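Penry open afternoon: two hours with the grippers

I nearly didn't go. The train to Mivgate was late, it was chucking it down, and I'd talked myself into expecting a few posters and a man with a clicker. I'm so glad I went anyway, because the open afternoon at Penry in April was the best thing I've been to all year!

They let us in through the loading door, 20 of us, and split us into small groups. Ours got Svetozár Vlček, who works on the household side of a project called Drumance. He talks fast and draws on anything within reach, and he had us round a bench within a couple of minutes.

The bathroom bench

I'd gone in wanting to see big arms swinging about (they do have one, I'll get to it). What I liked most was the small stuff. One whole bench is given over to things you'd find round a basin, and the tool is a gripper you hold in your own hand. You do the job yourself, through the jaws, and the recordings are what the robot later learns from.

My favourite was the slim green one, see-through and a bit shiny, with white lettering down its length. Held upright in the black jaws, it has the soap dish just behind it on the white table. Svetozár said shiny, see-through things are a pain for cameras, and once he'd said it I could see why - the reflections break up the lettering so much that you can't make out a word.
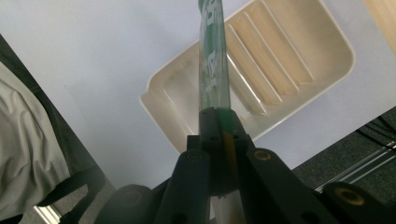
Having a go

Yes, they let us try! My first attempts were dreadful. You expect your fingers to tell you when you've got hold of something, and through the gripper mine told me very little, so I squeezed far too hard. By the end I was slower and much better, and grinning like a child. The woman next to me was a natural and I was quite jealous.

The team had done 290 recordings that week, Svetozár said, and binned 17 of them. I asked what gets one binned. Mostly people rushing, apparently, or a sleeve getting in the way.

The big arm

It lives in the next room and it stacked cups for us. It was lovely to watch, very smooth, and it knocked one over near the end, which got a huge cheer. The Gesivby stand was in there too, with spare joints you could pick up and waggle.

If they run it again in the autumn I'll be first through the door. Take a jumper, the loading bay is freezing, and eat before you go as the café shuts at 2.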